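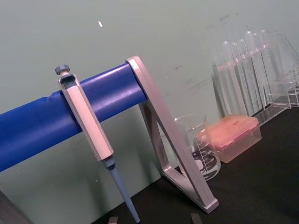
Search this site Go

Laboratory Automation Software
Handout 4: Perception and Grasp Planning for Bench Glassware and Pipettes
Department of Applied Automation, Cullwood Institute

Purpose of this handout

This handout supports the fourth laboratory session of the course. Students are expected to have finished the exercises on coordinate frames and to have a working installation of the Ruvard planning package on their assigned workstation. The session covers the steps between receiving a wrist camera image and sending a motion to the arm. The object of interest is a micropipette hung by its hook on a padded bar.

1. Frames used in the session

Four coordinate frames are used: the robot base, the wrist flange, the wrist camera and the bench. The transform from flange to camera is fixed and is read from the calibration file when the software starts. The transform from base to bench is measured at the start of each session by touching the marked points on the bench surface. All poses written to the log must be given in the base frame. Poses logged in the camera frame will be returned without a mark, as they cannot be checked once the arm has moved.

A common error is to apply the flange-to-camera transform in the wrong direction. The result looks reasonable while the wrist is level and becomes badly wrong when it is tilted. Students should test with the wrist tilted before going further.

2. Detection

The detector supplied with the course was trained on 973 labeled images of bench equipment, with 114 more held back for testing. It returns a class name, a mask and a score for each object. The classes needed today are pipette, stand, beaker, tip box and tube rack.

Opaque objects give few problems. The pipette body is pale, the padding on the bar is a strong blue, and the two separate well by color. The light-blue tip cone is less dependable, and masks sometimes stop at the darker collar above it. When the lower end of the cone lies outside the image, the mask must not be taken as the full length of the tool. The planner should use the length stored in the tool model.

Clear objects need more care. A glass beaker or an acrylic rack on a black bench shows mainly as rims, edges and reflections, and the depth values inside the outline often belong to the surface behind. The printed graduations on a beaker help the detector, but a beaker turned so that its markings face away may score much lower. Test tubes standing close together in a row may be returned as one object. For this session that result is acceptable, as the rack and its tubes are treated as a single obstacle.

3. Building the collision scene

Depth data are not used directly for clear objects. Each detected object is replaced by a simple solid taken from the shape library:

beaker – upright cylinder
tip box – rectangular block, lid included
tube rack with tubes – rectangular block, height taken to the tube rims
bar – cylinder, padding included
stand – two sloping plates and a base plate

The stand requires particular attention. Its arms form an open triangle, and an early version of the course software closed that opening with a single convex shape. Plans were then rejected even when the path was free. Use the separate plates. The gripper is still not permitted to pass through the opening, and a keep-out region must be added there by hand in the scene file.

Part of the beaker may be hidden behind a stand arm. In that case the fitted cylinder will usually be too narrow. The Pisavetti fitting routine accepts a known diameter as an optional input, and students should supply it.

4. Grasp and release motion

The pipette is held on the bar by its hook. It cannot be pulled straight toward the gripper. The motion has three parts: close on the body below the hook, lift until the hook clears the top of the padding, then withdraw away from the stand. The lift is planned as a straight line in the base frame with the orientation held fixed. Only the withdrawal may be planned freely.

The grasp region is the upper part of the body. Grasps on the plunger button or on the tip cone must be given an infinite cost. The pipette may not hang perfectly upright in the image, since the camera itself is tilted. Students should compute the long axis of the pipette from its estimated pose and should not assume that the image vertical matches gravity.

5. Control settings

The approach is run in position control. Once contact is detected, the controller changes to the compliant mode provided by the Uniyal interface and remains there until the lift is complete. The planner is limited to 300 iterations per query. If no path is found, the program must stop and report the failure. It must not retry with a smaller safety margin.

6. Work to be submitted

(a) The scene file, with the keep-out region marked by a comment.
(b) An overlay of the masks on one wrist camera image, with scores shown.
(c) The planned path for the lift and withdrawal, exported in the base frame.
(d) A short note, one page at most, on any object whose fitted solid differed clearly from its true shape, and the correction made.

Files are to be placed in the section folder before the next session. Groups that have not completed the simulated run may not use the arm. Questions about calibration files should be raised with the teaching staff before the session begins – the files are locked while the arms are powered.

Handout revised 25 May 2023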